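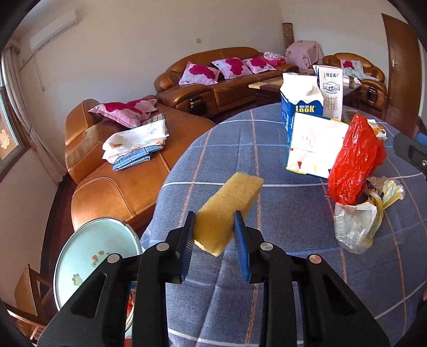 About Kilow

Kilow cleans and tidies homes. We have done it for 12 years, under the same name and from the same two rooms above the Vukadinović building, and most of our work still looks the way it did at the start. You give us a key and a list, and you come home to a clear table.

For the past while we have also done something else, and clients ask about it often enough that it belongs on this page. Part of our team now spends its hours picking up household things with hand-held grippers while cameras record how it is done. Sponges, bags, packets of snacks, whatever sits on a family's table. The recordings go to a firm called Sturnar, which wants to teach robots to tidy a room.

We have mixed feelings about it and would sooner say so than put up a page of smiling people and the word "future".

How it came about

Sturnar wrote to us in July. Their first letter told us that automation would "free our staff for more meaningful tasks". Simin Golestani, who runs our rota, wrote back to ask what the tasks were and whether they paid. It took three more letters to get an answer, and the answer was that the meaningful task was the recording. It did pay, slightly better than cleaning, so we said yes to a trial and then to a contract. That is the whole story.

What the work is like

Slow, mainly. A cleaner with two good hands clears a table in the time it takes the kettle to boil. With a gripper in place of your fingers you have to think about each item. A box is easy enough. Thin plastic is a pest: it folds up, it slides, it sticks to the thing next to it. You pick it up, put it down, and do it again from the other side. 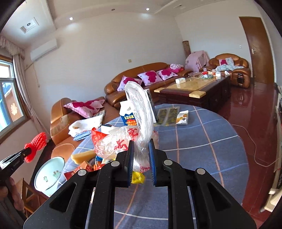
People here are split on it. Some like the change from scrubbing baths and are glad to be off their knees. Others find it dull and say their wrists ache by the afternoon, and we had to argue for proper breaks, which were missing from the first version of the contract. Anil Achari has done more of these sessions than anyone else at Kilow. His view is that he has been tidying up after people all his working life and this is the first time anyone wanted to know how. He also says he would like to see the machine get under a sofa before he starts worrying.

What has changed for us

Nearly 30 people work for Kilow. None of them has lost hours to a robot. We can't promise that will hold, and we are wary of any firm that does promise it. What we can tell you is what we have put in writing:

Recording work is voluntary. Anyone can go back to ordinary cleaning with a week's notice and keep the same hourly rate they had before.

We do not record in clients' homes unless the client has agreed to it on paper. If you have never signed such a form, it has never happened in your house.

Nobody's cleaning is judged by how fast they are with a gripper. Sturnar asked for a league table. They didn't get one.

The extra money from the contract goes into wages. The office chairs are still awful.

What we don't know

Whether any of it works. We have been shown a short film of a robot putting a cup on a shelf, and we would have been more impressed if we had been told how many goes it took. We asked. We are still asking. It may be that in ten years a machine will clear your table while you are out, and it may be that we will have sold a lot of hours of our time to a project that quietly closes. Both seem possible to us, and the sales talk doesn't help anyone tell them apart.

Meanwhile, somebody has to do the ironing.

Finding us

The office is at 311 Skasa Road, up the stairs, second door. Ring first, as there is often only one of us in. Simin deals with bookings, keys and complaints. Anil will talk to anyone thinking of joining about what the recording days are really like, and he won't try to talk you into it.

Clients who want to see the consent form before deciding can ask for a copy by post or pick one up at the desk.

Page last changed June 19, 2025.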